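Hokport untangles its cable drawers

Sep 13, 2019

Everybody in Hokport seems to have one: the drawer, the shoebox or the grocery bag where old cables go and never come out. This month the town's Rostia Street reading rooms have invited people to bring the whole lot in, and the response has been terrific.

By closing time yesterday, 1433 cables had been signed in at the front desk. They came in bread bags, in pillowcases, in a fishing tackle box and in one case wound around the handle of a broom. The aim is simple enough. Cables that still work get coiled, tied, labeled and put out on a free shelf by the door, and the ones that are past saving go to the metal recycler in Hurnden at the end of the month.

The sorting is done in the back workroom, on a wooden table with a good long grain to it, and anybody can pull up a chair. It's slower work than it sounds. Thin cables are the worst by far, and the thin black ones have become a kind of local sport. They look the same, they hook around each other, and the end you're holding is never the end you need.
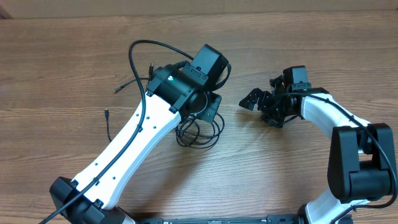
Thin black cables in a tangle on the workroom table on Rostia Street.

The method has changed a good deal since the first evening, when people mostly pulled and hoped. Now there's a sheet of paper taped up beside the door with the house rules on it. Find a free end first. Push slack into the knot and don't yank it out. Work one cable loose all the way before you touch the next. If you've been at the same bundle for 20 minutes and you're getting cross, pass it to your neighbor and go have some tea. (The tea comes from Ông, the noodle place across the street, which has been sending over a big flask every evening, along with a tray of sesame rolls that disappear faster than the cables do!)

Coiling has its own rules. Loops should be about as wide as a dinner plate, laid over and then under so the cable doesn't build up a twist, and held with a strip of cloth. Rubber bands were tried and dropped after the old ones started going gummy. The cloth strips are cut from worn-out curtains, so the free shelf has turned into quite a cheerful sight – yellow flowers, green stripes, a bit of what must once have been a child's bedroom with rockets on it.

Then comes testing. Each cable that looks sound is tried on a suitable device before it gets its tag, and the tag says what kind of plug is on each end, how long the cable is and the date it was checked. Anything with a split jacket, a bent plug or a scorch mark goes straight in the Hurnden crate. Power cords for heaters and kitchen appliances aren't being accepted at all, and neither is anything with a battery attached.

So far more than 200 cables have gone home with new owners. A high school band picked up most of the audio leads in one go. A couple setting up their first apartment left with everything they needed for a secondhand stereo, and came back the next evening with a bag of their own to drop off, having apparently caught the bug. One man found the exact charger for a camera he'd put away years ago, and you could hear him from the street.

There have been odd finds, too. The strangest so far is a telephone cord that stretches right across the workroom and halfway down the hall, still springy, with a paper label in careful handwriting that reads "DO NOT LEND." It has been hung on the wall and isn't up for grabs.
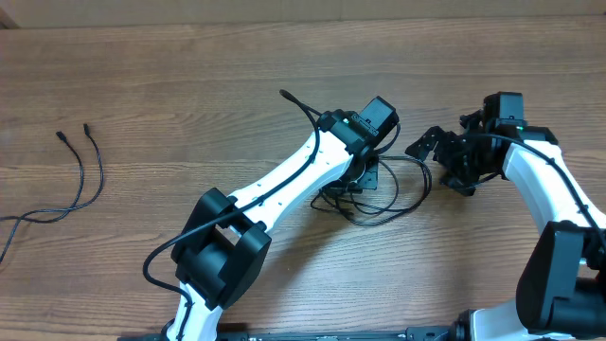
Nia Phillips wrote in after the first evening to say that she'd like to see the sessions run all year, and that one month is nowhere near enough for a town with this many drawers. She had arrived with a single knot the size of a cabbage, she said, and gone home with seven usable cables and the firm intention of never throwing loose ones in a bag again. She did have one complaint: the tags should be bigger, as she couldn't read hers without her glasses.

Larger tags have been ordered and should be in use by next week. As for running all year, the reading rooms say the workroom is already booked for much of the winter, but a second round is penciled in for March, when people tend to be clearing out closets anyway. If that goes well there could be a regular evening after that. An idea for a session on rope and garden twine has also been put in the suggestion box, twice, in what looks like the same handwriting.

The free shelf is open whenever the reading rooms are. Take what you'll use and leave the tag in the dish so the desk can keep its list straight. At last look the shelf was well stocked with network cables and short charging leads, and very low on anything for connecting a television. Headphone extensions go the minute they're put out, so if you have spares of those at home, please dig them out.

Sorting evenings run from 6 to 8 until the end of the month. There are 44 bags still waiting to be opened, so nobody needs to worry about turning up to find it all done. Bring reading glasses if you use them, and a cushion if you're planning to stay – the workroom chairs are sturdy but hard. Children are welcome with an adult and are, by general agreement, far better at the small knots than the rest of us.

Drop-offs can be left at the front desk during normal hours. Please tie the bag shut and write your first name on it if you'd like it returned. Parking behind the building is tight in the evening, and the lot by the Rostia Street bakery is free after 5.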